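March, late, and the tea has gone cold again

I stayed at the club until they turned the hall lights off on us, and I am still too wound up to sleep, so I may as well write it down while I remember it. We are calling the arm Clelo now. It started as a joke on the sign-up sheet and by tonight everybody was saying it with a straight face, even me, and I was the one who had voted for Onby!

The task for the spring meet is library work, picking up books and printed things and putting them back where they belong without creasing anything, and I drew the gripper, so I have spent most of this month thinking about fingers. I had no idea how much there was to think about. Tonight I finally got the closing speed down to something I would trust near a book I liked, and I ran it over and over on the table with the art things, lowering a bit, stopping, checking the wrist camera, lowering a bit more.
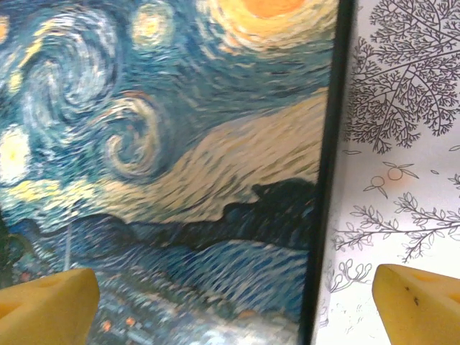 I do love Van Gogh, and I kept losing my place in the log from staring at all those swirls on the laptop screen when I should have been reading numbers. We have 163 runs written down now and we promised ourselves up to 800 before the meet, which sounded very reasonable back when we said it over pizza. There are seven of us, and two have midterms coming, so I suppose I will be doing a good many of them myself - and I don't mind, really, I like the quiet part of the evening when it's only the motors humming.

Still to do: ask for the hall one more evening, retype my notes on the grip force (my handwriting is awful), and bring the good extension cord from home. Also call Mom back. I keep forgetting, and she wants to hear about Clelo.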